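Stiver's downtown board wants us to believe a storefront grant program will fill its empty blocks. Maybe. The plan offers 200 dollars a month toward rent for new shops, and in March the city agreed to fund it for two years. Farzad Ebrahimi, who runs the Kırmızıgül bakery, asked what happens in year three – he didn't get much of an answer.
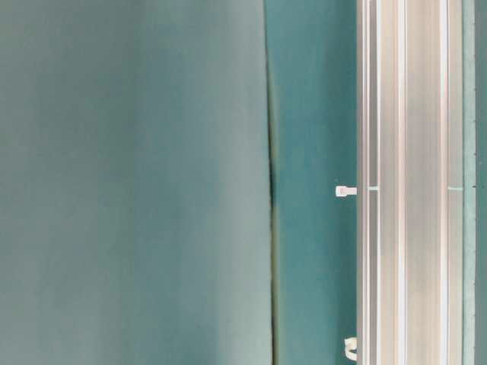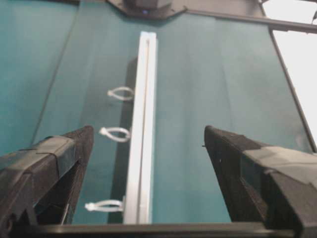
Nidatau Downtown Programs Office

We've seen this kind of offer before. Prendau tried rent help and got two new tenants, both gone once the checks stopped. Stiver's board says its shops will get bookkeeping help too. Fine, but who provides it, and how often? The handout doesn't say. Directors thinking of copying the plan should ask for the lease terms first. Applications close 7 August 2021.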